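The brush that promises to do your thinking

Habibur Gunawardena has sold grooming goods in Odlow for 15 years, and he keeps a drawer for the ones that came back. Cushion brushes, mostly. "People buy the word on the box," he told me. "Detangling. Airflow. Then they go home and they have the same hair."

I went to see him in June, after a Setitz leaflet told me my old brush was harming my scalp. The leaflet did not say how. It did offer me 2 brushes for the price of one, which made me wonder how much one was worth.

The pitch hardly changes from maker to maker. Wattanapong talks about spacing. Setitz talks about flex. Drarnivia has a chart with arrows on it. I asked all three for the testing behind the claims, and nine days later I had one reply, a coupon.

I tried their brushes anyway, along with a plain one from the drugstore. On dry hair I could tell them apart by the handle. On damp hair the softest cushion felt nicest and took longest, and I went back to a wide comb for the knots.

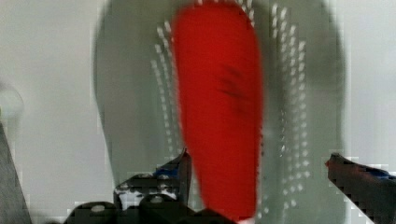
Color does a lot of the selling in this trade. Gunawardena says a bright brush leaves the shelf before a dull one, whatever it is made of. I believe him, and I'm as easy to catch as anyone – a strip of strong red down the middle of a gray oval, with little white dots along both sides, and I already suspect it of being advanced. Maybe a design like that does something useful. I would want to hear what, in plain words, before paying extra for it.

For now I'm keeping the old brush. I washed it in the sink with a drop of shampoo and left it face down on a towel overnight.

More in Home & Habits
Do You Need a Second Bath Mat?
The Trouble With Travel Bottles
Towels, Thread Counts and Wishful Thinking
Letters: Our Readers on Combs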